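Beltwood Students Take Robot Arm Project Into Final Weeks

7 May 2020

Students in the automation class at Beltwood Technical High School are in the last stretch of a year-long project to program a robot arm for sorting and placing small objects on a tabletop.

The project, which the class calls Flula, began in the fall with a group of eight students. Six of them are still working on it as an elective. The other two moved to the school's drafting course at the end of the first semester but have kept helping with the drawings.

Glenys Wihongi, who teaches the class, said the goal was set early and has not changed much. The arm has to pick up a part from anywhere on the work mat, turn it the right way and set it down within a marked area. It gets five tries at each part.

"They wanted to add things every week," Wihongi said. "I told them to get one part picked up first. That took until February."

Most of the trouble has been with the wrist end of the arm, according to student Szu-yu Tu. Cables run down past the joints to the gripper, and in the early tests they pulled tight when the wrist turned too far. The students rerouted one of the lines with more slack and wrote a limit into the program so the wrist stops before it reaches the end of its range.

"You can watch the cable and know where the problem is going to be," Tu said. "The first limit we set was too careful, and then it couldn't reach the corners of the mat."

The class also changed its work surface. The arm was first tested on a bare white table, and the students had a hard time getting steady results from their camera under the classroom lights. A dark fabric mat cut down on the glare. It does wrinkle, and Tu said someone has to smooth it out before each set of runs.

Manaia Merrick, a senior, has written most of the program that decides where the arm should go. Merrick had taken one programming class before joining and said the math was harder than the code. A short guide Merrick wrote on measuring the mat and lining it up with the arm will be handed to next year's students.

The arm's running costs were covered by a grant from Zurley, a machine shop on the east side of town that has taken on Beltwood graduates in the past. Su-chen Au, the shop's production manager, has met with the class to go over its test records and safety rules. She asked the students to log every failed pick along with the good ones, and to write down what they changed between runs.

"A clean record of what went wrong is worth a lot to us at the shop," Au said. "I'd like them to be used to keeping one."

The class plans to compare its results with those of Te Moana, a student robotics club that is working on a similar sorting task with a different arm. Delwyn Cartwright, who coaches the club, said the two groups have agreed on a shared set of parts and will trade written reports and video of their runs. There will be no scoring.

Roughly half of the planned test runs are finished. The remaining ones cover the smallest parts, which the gripper has dropped more often than the others.

Wihongi said students who want to join the automation class next year should talk to their counselor before schedules are set. Algebra is required. No programming experience is needed.

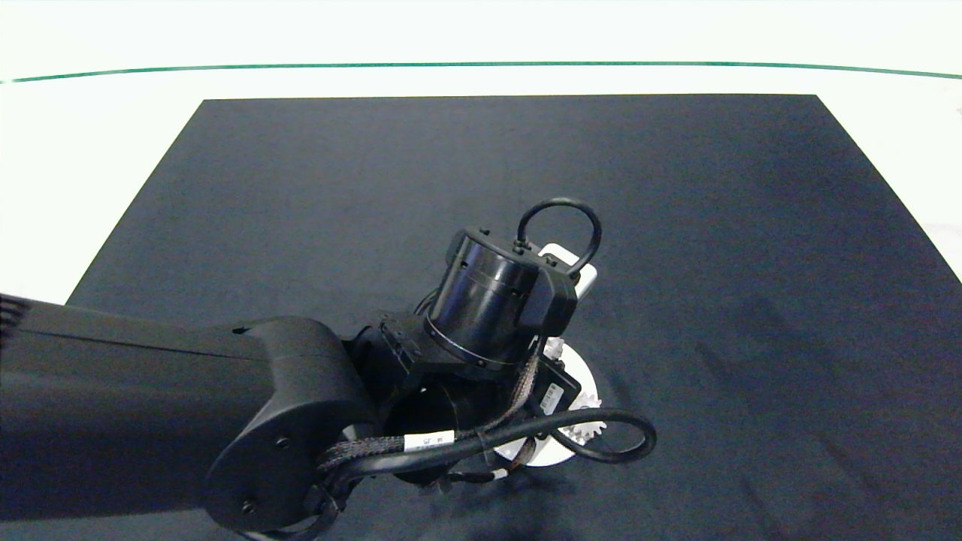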